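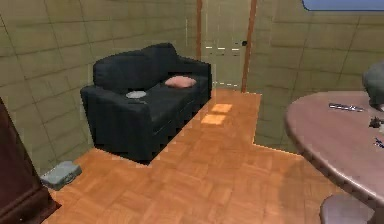 Floor area remains the figure by which most flats are advertised, let and taxed, and it is a poor guide to how well a small room works. The more useful figure is clear wall length: the run of wall left after doors, door swings, radiators and low windows have been taken out. Furniture is placed against walls. A room with generous floor area and short, broken walls will hold less than a smaller one with two long, plain sides.

The point is old. The Strand terraces, begun in 1889, have front rooms narrower than most built since, yet they take a sofa, a table and a bookcase without trouble. The door is set tight in the corner and the chimney breast takes up only the middle third of one side. In the Clinitz blocks the living room is larger on paper, but 3 doors open into it, each with a swing of over 900 mm. Once those arcs are drawn on the plan, the usable floor shrinks to a strip down the middle, and the sofa goes in front of the radiator.

Letting agents could print clear wall length beside floor area at almost no cost. The measurement needs a tape and a few minutes. It should be given per wall, to the nearest 10 mm, with the longest unbroken run stated first. Door swings should be deducted in full, including those of cupboards.

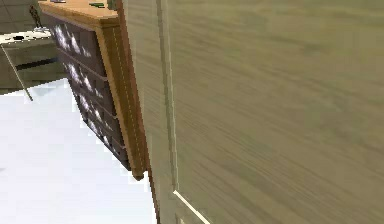
Duyên Thân objects that a published wall figure would be gamed as readily as floor area: developers would hang the doors to open outwards into the hall, score well, and leave the hall unusable. She would sooner see a furnished plan required by law.

The objection has force, and the answer is to measure the hall by the same rule. A furnished plan has a weakness of its own, in that the furniture is drawn by the seller. Beds on such plans are often shorter than any bed on sale. A wall length can be checked by the tenant at the viewing, and disputed on the spot if it is wrong.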